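Minutes of the Floor Changes Meeting, Godico Packing and Returns
January 14, 2022, upstairs meeting room

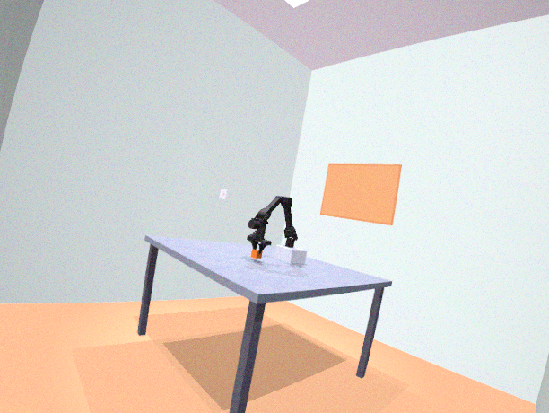

What happens to the people on the returns bench once the arm takes over the boxes?
They stay on returns, on the same pay grade, and move to inspection and exceptions, with training hours paid as worked time. Maëlle Lévesque asked that this be the first item in the minutes so that people would stop stopping her in the parking lot.

Present: Maëlle Lévesque (operations, chair), the two shift leads, maintenance, HR, three people from the returns bench, one from Zareo by phone. The minutes were taken by the day shift lead, who lost the draw.
Apologies: Purchasing, again.

1. Minutes of the December meeting
Approved with one correction. "The bench team welcomed the news" now reads "the bench team heard the news."

2. Where the project stands
Zareo reported that the simulated cell is finished and runs in Ferkix, the planning software. The model has one arm, one table and one white box. The night shift lead observed that this was the tidiest workplace he had seen in all his time with the company and asked if he could transfer there. Zareo said the plain setup was deliberate and that mixed sizes, crushed corners and tape would be added next.
The bench asked for the following to be added too: boxes inside other boxes, boxes with no label, and the box that contains one shoe. Zareo asked how often the shoe happens. Bench replied that it happens enough.
Action: Bench to send Zareo a list of the odd cases by the end of the month. Maëlle to give them two paid hours to write it.

3. Volume
The returns bench handles 2,000 boxes in a normal week. The arm is meant to take the plain ones, meaning undamaged, labeled and closed. Maintenance asked who decides that a box is plain. After some discussion it was agreed that a person does, at intake, and that this is a job and should have a title. "Box judge" was proposed and not adopted.

4. Jobs and hours
HR confirmed that 42 people work across the two shifts and that no positions will be cut as a result of the arm. A bench member asked whether "as a result of the arm" was doing a lot of work in that sentence. HR agreed to put the commitment in writing with an end date, and to say what happens after the end date.
Repetitive lifting on the bench should go down. Several people said their shoulders were in favor. One said that the lifting is also when people talk, and that eight hours of looking at damaged zippers alone at a screen did not sound like a promotion. Maëlle agreed that the inspection stations should face each other. The first layout from Zareo had them facing a wall.
Action: HR to circulate the written commitment. Zareo to turn the stations around.

5. Training
Each person on the bench gets 20 hours before the cell goes live, covering restarts, clearing a jam, safe entry and the inspection screen. Night shift asked that their sessions be held at night. Last time, they came in at ten in the morning to learn about fatigue.
Maintenance wants a separate session and a printed manual. Zareo offered a link. Maintenance repeated that it wants a printed manual. The manual is 112 pages and Zareo will print it.

6. Stopping the machine
Agreed that anyone on the floor can stop the cell and will not be asked to justify it on the spot. Stops will be logged by cause, with no names. The day shift lead pointed out that a log with no names and only four people nearby is a log with names. Maëlle will look at having the sheet reviewed monthly in place of daily.

7. Targets
Postponed. Maëlle does not want a target pulled out of the simulation, where the box has so far never arrived upside down and dripping. Zareo said the simulated figures were a useful starting point. Bench said they were sure they were.

8. Any other business
The naming of the arm was raised. Names suggested were Gary, Little Gary and Management. Deferred to the next meeting.
Li, the scheduling system, still thinks the returns bench closes at noon on Fridays. IT has been told. The bench asked if IT could be told more slowly.
The microwave is outside the scope of this group.

Meeting closed ten minutes late. Next meeting to be set once Purchasing answers its email.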